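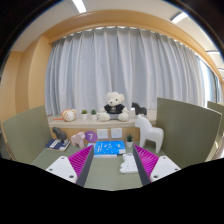

Step 1 - Set up the desk

Any ordinary desk will do for this. Ours has a few books, some horse figures, a couple of soft toys up on the ledge and that's plenty. Don't strip it bare. A policy trained on a bare desk falls over the first time somebody leaves a mug on it.

Pick ONE task before you pick up the gripper. For club beginners it's always a two-object one, e.g. lift the small figure off the book and put it down beside the book. Write it on the sheet in a single sentence. If you need the word "then" more than once it's too long, cut it.

Put the curtains how you want them and leave them. Lights on. Sun moving across the desk halfway through ruined most of what Grigore's group did in February.

Step 2 - Check the fingers

Squeeze the trigger fully, let go, squeeze again. Both fingers should meet in the middle. If one gets there first, loosen the screws on its white plate, nudge, tighten. Finger tight plus a quarter turn, no more, the plates are printed and they crack.

Look at the dark grey strips on the inside faces. Peeling at a corner = replace. Spares are in the Masetti tin. Wipe them with a dry cloth, not the alcohol wipes, they go slippy for the rest of the day.

The magenta ribbed bits are meant to bend. Don't report them as broken please.

Step 3 - Check the view

Open Wallodach on the laptop, press Preview. You want both fingertips in view and the gap between them near the middle. Black corners are normal with this lens. If you can see your own sleeve, roll it up.

Step 4 - Record

Start with the gripper a forearm's length back from the desk, open. Press record, wait 2 seconds, go.

Move slower than feels natural. Slow in, close, pause, lift, move, lower, pause, open, back out. The pauses matter most and everyone skips them.

Come at tall or heavy things from the side and low down. Heads and legs on figures are tempting to grab but they twist in the fingers. Go for the body. Books: only the edge, and only if it's sticking out over something. A flat book in the middle of the desk can't be picked up with this gripper, so don't waste takes on it.

Dropped it? Keep recording, pick it up again if it's in reach, mark the take R on the sheet. If it went on the floor, stop and mark it X.

Step 5 - Reset

Move the target object a hand's width and turn it a bit. Every time. Leave the rest of the desk alone for 20 takes, then swap something over.

Change person at 20 takes aswell. Arms get tired and you start jabbing.

Step 6 - How many

400 good takes is what Anneliese asks for per task. Lucian trained on 86 last term to see what would happen and got an arm that hovered over the right thing and never closed. So no shortcuts.

Step 7 - Upload and pack up

Plug in, drag the folder to Sekingate, wait for the green tick before you unplug. Not the progress bar, the tick. Lâm has lost a whole afternoon that way.

Folder name is task, underscore, your initials. No spaces or the script chokes.

Gripper on charge, fingers open so the strips dont stick together. Sheet to Silviu by Thursday, photo of it is fine if the writing is readable.

Troubleshooting

Preview is frozen - unplug the cable at the laptop end, count to ten, try again.

Takes come out very short - you're double pressing record. Press once, firmly.

Tracking lost in the middle of a take - you moved too fast, or got so close to the desk that there was nothing but desk to see. Back off a little and redo it.

Trigger sticks - stop using it and tell Silviu. No oil!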